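21/08/2017
Par Leandro Ortuño

Rapport de projet : le tri du linge de maison dans un local partagé

Le projet a commencé en janvier, quand la résidence Pingate nous a demandé de revoir le rangement du linge commun. Le linge servait à trois usages : la cuisine, les douches du rez-de-chaussée et le ménage des parties communes. Tout était gardé dans la même armoire et les gens prenaient ce qui se trouvait devant. Les torchons partaient au ménage, les serviettes de douche finissaient sous l'évier. Notre groupe devait proposer une méthode de tri simple, la mettre en place et en rendre compte.

Nous avons d'abord fait un relevé de ce qui existait. L'armoire contenait 27 serviettes utilisables, dont 17 de taille moyenne. Le reste était trop usé et a été découpé en chiffons. Pour les torchons nous n'avons pas fait de relevé, la résidence devait en racheter de toute façon.

La première méthode reposait sur des étiquettes cousues. Elle a été abandonnée au bout de deux semaines. Les étiquettes se décousaient au lavage et il fallait déplier chaque pièce pour les lire. Nous avons aussi essayé de ranger par taille, mais une serviette moyenne pliée en quatre et une grande pliée en six se ressemblent beaucoup dans une pile.

La deuxième méthode repose sur la couleur et sur le contenant. Chaque usage a sa couleur, et le linge est posé dans un bac ou un panier ouvert sur le dessus, que l'on peut porter jusqu'à la table et remettre en place ensuite. Nous avons décrit ce principe dans une note d'une page remise à la résidence sous le nom de Brenditz, qui était le nom de notre groupe.
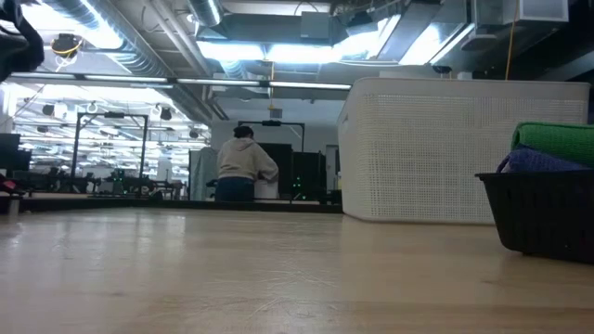
Le choix des contenants a pris plus de temps que prévu. Nous hésitions entre des caisses fermées, qui protègent de la poussière, et des modèles ouverts. Un grand bac ajouré comme le blanc posé sur la table laisse passer l'air par ses petits trous carrés, et nous l'avons retenu pour le gros volume. Le panier noir est plus commode pour les petites quantités : avec une serviette vert vif sur le dessus et une plus foncée en dessous, on reconnaît la verte de loin, mais l'autre dépasse à peine du bord. Nous en avons tiré une règle de rangement, à savoir ne pas superposer deux couleurs dans un même panier quand il reste de la place à côté.

Le pliage a été revu en même temps. Les serviettes moyennes sont pliées en deux dans la longueur puis roulées, le bord arrondi vers le haut. Les grandes restent pliées à plat. Le roulage demande un peu plus de temps mais on peut retirer une serviette sans défaire les autres.

La table sert au tri et au pliage. Elle doit être dégagée avant de commencer, et le linge propre n'y reste pas pour la nuit. Cette consigne a été la moins bien suivie. À la fin du projet il nous arrivait encore de retrouver une pile du soir mélangée avec celle du matin.

Deux points restent ouverts. Les couleurs foncées sont difficiles à distinguer entre elles sous l'éclairage du soir, et il faudrait en supprimer une au prochain achat. Ensuite, la note prévoit une personne responsable par étage, ce qui n'a été mis en place qu'au premier. La résidence a gardé nos contenants et doit décider à la rentrée si elle étend le système aux draps.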